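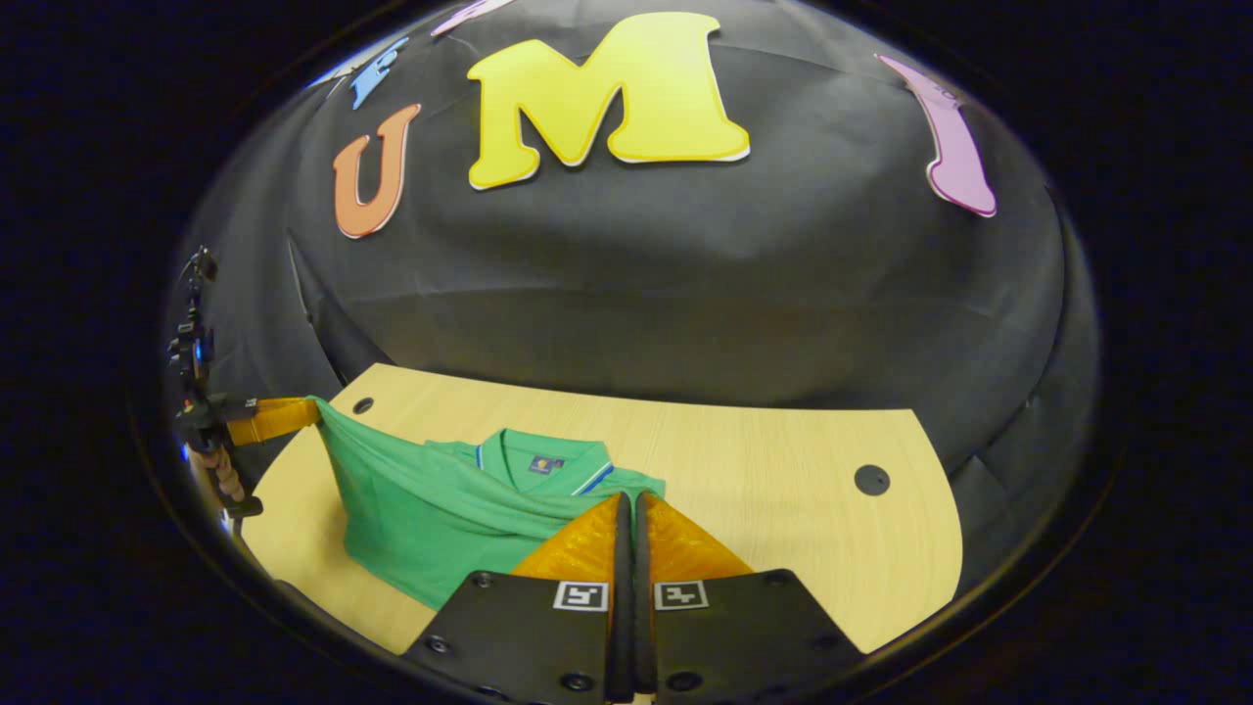 Department of Household and Textile Studies, Travolbridge College

Chapter 7
Folding and Storing Knit Shirts

Words to know: placket, knit, set crease, file fold, stack fold

Most people learn to fold a shirt by watching someone at home, and they go on folding it the same way for the rest of their lives. There is nothing wrong with that if the shirts come out of the drawer fit to wear. In this chapter we look at how a knit shirt behaves when it is laid down, folded and put away, and at why a method that works for a dress shirt may not work for a polo.

The green polo shirt at the opening of the chapter has short sleeves and is lying loosely folded and bunched on the left half of a pale wood tabletop. A shirt in this state is the starting point for every exercise in the chapter. You will not be given shirts that are already flat. Part of the skill is finding the collar, the hem and the two side seams in a heap of cloth, and doing it without shaking the shirt out three or four times.

A polo is harder to fold than a T-shirt for two reasons. The collar is thicker than the body, so one end of the folded shirt sits higher than the other. The placket -- the strip of doubled cloth that holds the buttons -- is stiffer than the knit around it and will pull to one side if it is left open. Button it before you start, all the way up.

The work surface matters too. Use a table that is wide enough for the shirt to lie open with both sleeves out, and high enough that you do not have to stoop. Some desks have round holes in the top for cords. Keep the shirt clear of these, as a button or a corner of the collar can catch on the rim. A bed is a poor place to fold. The cover moves with the shirt and the creases end up where you did not want them.

Niall Morrison ran the laundry room at the Trorport residence hall for 20 years and helped with the first version of this chapter. His staff folded 200 knit shirts on a busy day in January, when students came back from the break. He taught new workers to smooth the cloth from the center out with the flat of the hand, never with the fingertips. Fingertips stretch a knit. We have kept his method as Method A.

Method B is the file fold, in which the finished shirt stands on its edge in the drawer. It takes longer to learn, and a thick collar makes it lean. Students with shallow drawers tend to prefer it anyway.

Before you read on, take one polo shirt from the bin and set it on your table as it comes. Find the collar. Turn the shirt so that the collar is away from you and the front is down. Lay the sleeves straight out to the sides and pull the hem toward you -- gently -- until the body lies flat. Allow yourself 120 seconds. Write down where the cloth still bunches when the time is up, and keep the note for Section 7.3.

7.1 Parts of the Shirt

The body of a polo shirt is made from a front panel and a back panel, joined at the shoulders and down the sides. The side seams are your guides for the first two folds.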